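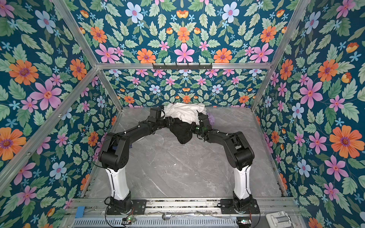
FLULPORT LAUNCHES FLORAL WALLPAPER FOR UTILITY ROOMS AND SMALL SPACES

Gristton, 27 February 2021

Wallpaper maker Flulport has added a dark teal floral to its range for utility rooms, box rooms, dressing areas and other small spaces. The pattern is called Drurance and is on sale now at £60 a roll.

Drurance has green serrated leaves and flowers in orange, pink and pale blue on a dark teal ground, with small sky-blue stars set between them. The design is symmetrical. The larger flowers include a pink one with five petals and a red-orange centre, and an orange one with a purple centre. Smaller blossoms run in rows.

The company began work on the pattern in October, after a survey of 300 customers who had bought wallpaper from it in the past two years. They were asked which room they planned to decorate next. The living room came first, as it has in earlier surveys, but the room where people wash, sort and fold their clothes came second. It had never been in the top five before.

"People are spending more time at home and they are looking at rooms they used to shut the door on," said Nizar Hamdan, head of design at Flulport. "A lot of them wrote to us about the laundry. They had a machine, a shelf and a pile of clothes on the floor waiting to be folded, and the walls were still whatever colour the builder left them."

Drurance is meant to be hung on every wall of a room, although it can also be used on one wall or inside an alcove. Flulport suggests a pale floor with it, such as light grey stone, marble-effect tile or vinyl, so that the room does not feel too dark. Plain white or off-white paint is recommended for the ceiling and door.

"We tried the pattern on a cream ground first and it was pleasant enough, but it looked like a bedroom," said Mr Hamdan. "On the teal the oranges and pinks stand out much more. In a small room you are close to the wall all the time, so the drawing of the leaves had to be good. We redrew them four times."

The paper is a paste-the-wall type and can be wiped with a damp cloth. It is suitable for utility rooms with normal ventilation. It should not be hung directly behind a sink or in a shower area without a splashback. Customers are advised to order all the rolls for a room together and to check that the batch numbers match before cutting.

Because the pattern is symmetrical, Flulport recommends starting from the middle of the main wall and working outwards to both corners. A hanging guide is packed with each order. Anyone unsure how many rolls they need can send their measurements to the customer desk, which will reply with a quantity that allows for pattern matching and a small amount of waste.

A matching fabric, sold under the name Rawashdeh, will follow later in the spring. It is a cotton cloth with the flowers printed at half size, for curtains, shelf covers and laundry bags. Prices have not yet been set.

Drurance is stocked by 289 independent decorating shops and can be ordered direct from Flulport. Samples are free and are posted second class – customers may ask for up to three at a time.

About Flulport
Flulport designs and prints wallpaper and furnishing fabric in Gristton. It sells to home decorators and to the trade.

Press enquiries
Samples, high-resolution pictures and interviews with Nizar Hamdan are available from the Flulport press office, Gristton.

ENDS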